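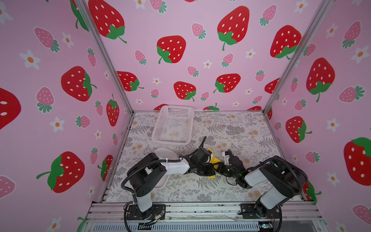
Strawberry walls, fern tablecloth, and both arms going in for the yellow thing.

November, nearly 10 at night and I'm only now sitting down with my tea. Long day in the strawberry booth! We swapped the backdrop again so the model doesn't get too cozy with one look, and Oleksandra picked the wallpaper (of course she did). I kind of love it, though after a few hours I was seeing berries with my eyes shut.

We got 20 good runs saved and tossed 8. Most of the bad ones were mine -- I keep rushing the left arm when the two grippers get close together, and then I have to back out and start over. Halyna is so much smoother at it. She says to breathe out before closing the gripper, which sounds silly, but my last few runs were way better.

Still need to write labels for the batch going to Jerstead, and I forgot to note which runs used the basket and which used the oval tray. Ugh. I'll go back through the video in the morning -- coffee first. Shoulders are sore and my feet are freezing, so bed now.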